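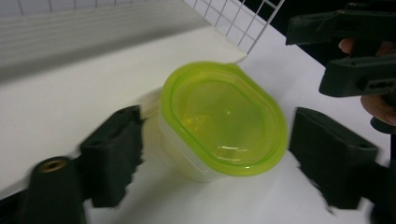
Teaching the Machine Your Job: notes for the Irkstead talk
Haf Pritchard, Feb 2, 2024

Hello, thanks for having me! Mention the parking, everybody got lost. Then straight in.

I run the packing floor at Foulkes. There are 34 of us, and what we do all day is pick things up and put them in other things. Food boxes, lids, bowls, shelf baskets. I've done it myself for most of my working life and I still can't tell you how I pick up a lid. I just pick it up. Hold on to that, I'm coming back to it.

(Show of hands: who here has had the "don't worry, nobody's losing their job" meeting? Wait for the laugh. Then say we had that meeting too, and we worried anyway.)

So in January the Clirent people came and set up a training station. I'd pictured a big orange arm in a cage. What we got was a table, a board on top, and a pair of grippers that you hold in your own hands. You do the job with those instead of your fingers, it all gets recorded, and the recordings are what the robot learns from later. So the first thing automation brought us was more work for people. Pause here, let them write that down if they want to.

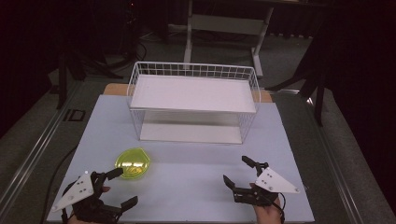
Training station: a gripper in each hand, wire basket on the far half of the board.

Try picking up a lid with two black pads on the end of a handle. Go on, imagine it. You lose all the feeling in your fingertips. Danica Trajkovski is the fastest packer I have ever worked with, and on her first go she was slower than a new starter, and she was furious! She went home and told her husband she'd forgotten how to use her hands.

But then people got curious. We'd be standing there at break arguing about whether you come at a bowl from the side or from above. Trefor Maddocks and his brother Emlyn have packed next to each other for years and had never noticed they do it completely differently. Neither of them will admit the other way is any good, by the way, so don't ask them in the coffee queue.

The basket is the hard part. Anything that goes in under the shelf panel, you've got a roof over it and wire in front, and the gripper is bulkier than your hand. You end up turning your wrist in ways you never would otherwise.

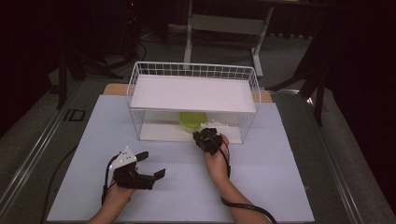
And wrists are where I want to slow down, so no rushing this bit. We started with two-hour turns at the station. Too long. Tainá Xavier came to me with a sore forearm and said she hadn't wanted to make a fuss, and I felt awful, I should have asked. We now swap a lot sooner and there's a proper chair. If you take one practical thing home from me, ask about wrists in week one.

Next, pay. (Drink of water first.) Station work was down as "light duties" on the rota. Light duties! You're teaching a machine a skill it took you years to get. Eight of us wrote to the office and it's now graded as training, same as if you were bringing on an apprentice. I'm prouder of that letter than of anything else up here.

What I don't know. I don't know what the floor looks like once the robot has learned baskets. Clirent talk about the Fosbridge site as the next step and I've asked to see it before anything gets signed here. I've also asked who gets to say "no, that's packed badly" to the robot, and I think it should be a packer. No answer yet.

If there's time, tell the story about Danica and the site manager having a go. If not, skip to questions. Remember to repeat each question into the mic, they couldn't hear at the back last time.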